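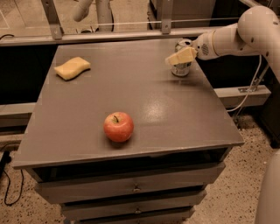

I have become a person who gets excited about cleaning between her teeth, and I'm going to tell you all about it, so put the kettle on!

It started in December, when my gums bled every single time I brushed. I'd been ignoring it for ages (years, if I'm truthful) and doing the thing where you brush more softly around the sore bits and hope for the best. Then I moved to Pinden, had to register with a new dentist, and got Heikki Harju, who is the calmest man I have ever met with a pointy instrument in his hand.

He went round my whole mouth measuring the little gaps between tooth and gum and calling out numbers to the nurse. I'd had this done before but had never asked what the numbers meant, so this time I did. The bigger the number, the deeper the gap, and mine were mostly 2s and 3s at the front, which he was happy with, and then some 4s at the back, which he was less happy with. My gums were inflamed, he said, and the bleeding was a reason to clean those places more thoroughly. I had been doing the exact opposite!

So off I went with a bag of tiny brushes. If you've never used interdental brushes, they look like something for cleaning a doll's bottles, and they come in different widths because your gaps aren't all the same. I need three sizes. Three! The narrow ones go in at the front, the middle ones do most of the rest, and there is one gap at the bottom left that takes the fat one. Heikki drew me a little map of it on the back of an appointment card, and I've stuck it inside the bathroom cabinet.

The first week was pretty grim, I won't lie. Everything bled, I bent brush after brush, and I couldn't work out how to get to the back ones at all. Then I found out you can close your mouth slightly so the cheek goes slack - suddenly there's loads of room. I did a small dance. Don't force them either, if one won't go in then try the next size down.

For brands, I've used Orano and Muvus so far. The Orano ones have a longer handle and I much prefer them for the back. Muvus are softer and nicer at the front, but the wire goes floppy quite fast. My sister swears by the Kiiskinen ones with the bendy neck and has promised to post me a packet, so I'll report back.

I do mine in the evening before brushing, usually while the bath is running, and by now it takes me about as long as the taps do. After a month the bleeding had almost stopped. My gums are paler and firmer, and they don't feel puffy when I run my tongue along them, and I keep making my husband look at them under the kitchen light (he's being very good about it).

I'm back with Heikki in the spring to have the numbers done again, and I can't wait to hear what those 4s are up to!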